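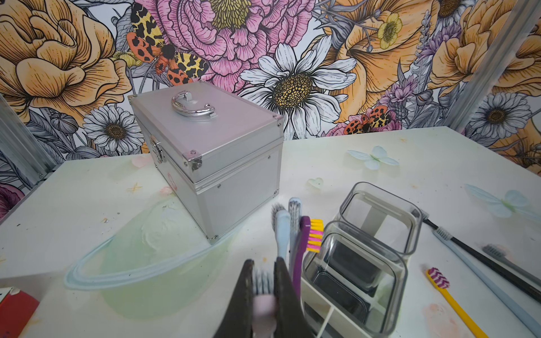

A reader in Stivton writes that the lid of an aluminum tool case should never be oiled, as oil holds grit against the metal and leaves gray marks on everything the case is set upon. The Banora Household Service agrees with regard to the lid and sides. The hinge is another matter and may be given a small drop of light machine oil in April, with the excess wiped away at once.

Care of Metal Cases

Empty the case before cleaning. Wipe the outside with a soft cloth wrung out in warm water and mild dish soap, working along the grain of the brushed metal. Rinse the cloth and wipe again. Dry the case fully, paying attention to the seam under the lid and the edges of the riveted corner guards, where water collects.

Do not use oven cleaner, bleach or washing soda. These will stain aluminum, and the stain cannot be removed at home.

Chrome handles and latches may be polished with a dry cloth. If the latch has become stiff, brush out the dust with an old toothbrush before trying anything stronger. A loose rivet should be replaced, as hammering it flat will usually dent the panel.

Paper labels should be kept dry. To remove one, warm it with a hair dryer on the low setting for 2 minutes and lift it slowly from one corner. Remaining glue will yield to cooking oil, followed by soap and water.

Place a tray or a folded towel under the case when working at a white table. Metal corners mark painted and laminated tops. Households in Owusu have reported good results with a plain plastic tray, provided the case sits flat when it is opened.

Store the case closed, in a dry room. Cases kept in a cellar should be opened and aired every 7 days during damp weather.

See also Leaflet 938, Hinges and Small Catches.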